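Aug 26, 2021
Glaze leaching, tableware batch from Haltstead

Second round of the acetic acid soak. Stock made up fresh at 4% v/v, pH checked before filling. Each piece filled to within 10 mm of the rim, covered, left in the dark cupboard for 24 h. Blank run in borosilicate alongside. The Stalon hotplate is still reading high, so nothing was warmed on it.

Coloured bowls and blue-rimmed plates go down as separate groups in the log. The March sheet lumped them together and the lead figures could not be split afterwards.
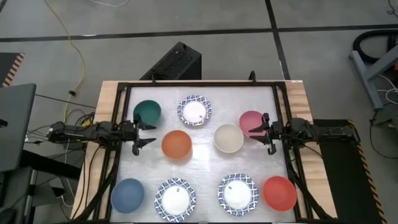 Results so far

Blank clean. Cadmium below detection in all extracts. Lead detectable in two, both well under the limit, but the duplicates disagree by more than 10% and I don't trust the second reading. Lamp hours on the spectrometer stand at 968 – check the intensity before blaming the pipetting. Wanum filters used throughout; lot number is on the box lid.

Rinse water: deionised, 3 changes, air dry. No detergent between soaks.

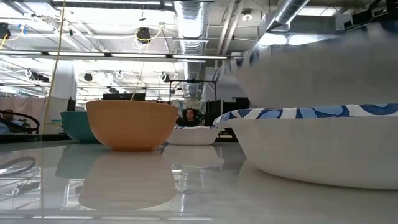
Orange and teal bowls, small white one with the wavy rim.

To do: rerun the duplicates with new standards. Ask Sales at Haltstead for the firing schedule – second request.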